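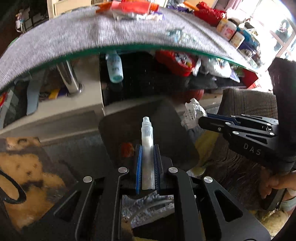
Photo: Sun-ja Yang / Wurkar

4. Adding your comics to the Nement reader

Before you start, charge the tablet and connect it to your home network. The first import of a long series can take a while.

1. Open Nement and touch Library, then Add Series.
2. Choose the folder with your issues. Each file must be smaller than 200 MB.
3. Type the series title exactly as it is printed on the cover. Jitaru and Jitaru Annual are two different series for the reader.
4. Set the reading direction. For Clolleda volumes choose Right to Left.
5. Touch Import and wait until the bar shows 100 per cent.

Note: Double pages are split in 2 by default. If you prefer to see them whole, go to View and switch off Split Pages -- this must be done for each series separately.

Caution: Do not rename the folder after the import. The reader will lose your bookmarks, and they cannot be brought back.

If message 226 appears, one of the files is damaged. Remove it from the folder and repeat step 5. Issues which were already imported stay in the library.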